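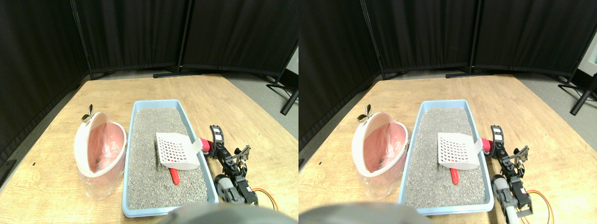 Workshop > Notebook > Fuel system > Car 11

February, Park workshop. Started 8:40 a.m.

Car 11 back on stands. Subject is the fuel surge in long right-handers, same complaint as the last two outings. Pressure trace drops on the exit with a quarter tank or less, recovers on the straight. Driver reports a flat spot, no misfire on the log. Knock count unchanged.

Plan for today was to separate pickup from pump. Collector filled by hand, lift pumps isolated, main pump run from the bench supply at 13.5 V. Rail pressure steady for the full run, no decay until the collector was near empty. Repeated at 12.2 V with the same result and slightly lower flow. Main pump is fine. Regulator is fine, or at least it holds on the bench. Leaving both in.

That puts it upstream of the collector. There are four lift pumps in this cell, one per corner, each with a check valve on the outlet. Ran them one at a time into the measuring jug, thirty seconds each, cell level, 20 liters in:

Left front 1.62 L
Left rear 1.60 L
Right front 1.58 L
Right rear 0.94 L

Swapped the right rear connector with the right front to rule out the loom. Low figure stayed with the pump. Pulled it. Strainer sock was folded under the body and partly drawn into the inlet. Some foam crumb in the sock, dark, soft between the fingers. The foam in this cell is older than the bladder date would suggest. Somebody put the old blocks back in at the last bladder change and did not write it down. I have been back through the book and there is no entry either way.

In a long right-hander fuel goes left, so on paper the right rear should not matter. I spent an hour stuck on this. The check valve on the right rear outlet was passing in reverse. With that pump delivering poorly and its valve not sealing, the left pair was pushing part of its flow back through the right rear line and out into the cell. Confirmed by running left front and left rear together with the right rear off: 2.31 L at the collector in thirty seconds against 3.22 expected. Blanked the right rear line, ran again, 3.19 L. Good enough for me.

The valve is a Nasta inline, spring and ball. Seat had a crumb of foam across it. Cleaned, it sealed. Refitted it for one more run and it sealed again, but I am replacing all four anyway and keeping this one in a bag with the date on it.

Parts needed:
- 4 check valves, same size, from Jirard if they have them
- 1 lift pump plus sock
- full foam set for the cell
- top plate gasket, the present one has been up twice
- hose for the right rear, 216 mm cut length including the barb overlap

Jirard quotes five working days on foam. Valves are on the shelf.

2:15 p.m. Kwan-ho Tam came over from the dyno to look at the collector trace. He thinks the drop in the log is too sharp for a leaking check valve alone and wants the collector vent looked at. His argument is that a slow loss should show up as a slope and ours is a step. My argument is that the collector volume hides the slope until the main pump uncovers, and then you get the step. We did the arithmetic on the board. At race consumption plus return flow losses the collector covers 11 seconds with no lift supply at all. The corner is shorter than that, but the one before it is also a right and there is hardly any straight between them. It comes out close to the edge. He is not convinced and I am not fully convinced either.

Checked the vent. Clear, blows through both ways. The vent line has a low spot where it passes the cross tube and could hold a slug of fuel. Re-routed it with a continuous rise to the bulkhead, two new P-clips. This should have been done when the cross tube went in.

Minimum fuel. Since the cell was already apart I did the drain check that has been on the list. With the car flat and the lift pumps run until they all sucked air, 1.3 L was left in the cell that we could not get out through the sample coupling. The sample comes off the main line, so what counts is what reaches the collector. At present that means finishing with 1.3 L on board and being able to supply none of it. Bad position to be in at scrutineering. Our running sheet carries a margin of 2 liters on top of the sample, set before my time, and nobody had measured whether it covers the unusable amount with a pump down. It does, with 0.7 to spare. Margin stays as it is until the new parts are in, then measure again with the car on its setup rake and not flat.

Also noted: the Drekia level sender reads high below a quarter. Five points taken against the jug:

20.0 L in, shows 20.1
15.0 in, shows 15.3
10.0 in, shows 10.8
5.0 in, shows 6.9
3.0 in, shows 5.2

Anyone reading the dash at the end of a stint is reading nearly two liters that are not there. Correction table written but not loaded. I want a second set of points going up as well as down before I put it in the car. Until then, work from consumed fuel on the log and ignore the tank figure.

4:50 p.m. Cell drained, top plate on loose with four bolts, opening taped. Fuel weighed back into the drum and logged on the store sheet. Extinguisher by bay door is due its check.

To do when the foam arrives:
Vacuum the cell before fitting, all corners.
New socks positioned with the tail pointing inboard, check by mirror before the plate goes down.
Flow test all four singly and in pairs.
Tilt test on the ramp, right side up, quarter tank, main pump running, log the rail.
Repeat drain check on rake.

If the tilt test still shows a step, Kwan-ho's vent theory goes back to the top and I will put a pressure tap in the collector lid.

Comments (3)

ktam
Still think it's more than the valve. Put the tap in the lid now while it's apart, it's one fitting.

bay2
The old foam went back in because the new set came in the wrong block size. It was me, should have been in the book. Delivery note is in the Jirard folder.

ktam
Can you post the sender points going up once you have them? I need the same correction for the dyno fuel model.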